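Home | Archive | About

Packing up the shed

We leave Lisden in August, so I started on the shed last night. It holds 18 years of fishing gear, paint and garden string. I gave myself until 9 p.m. and filled two bags for the dump.
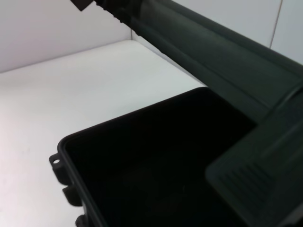 Green case, lid up.

My neighbor Ottilie Sutter took the long ladder and paid me 70 dollars, more than I asked. The mower goes to my brother. I still have to sort the nails and find the key to the back window.

3 comments | 18 shares

Older post | Newer post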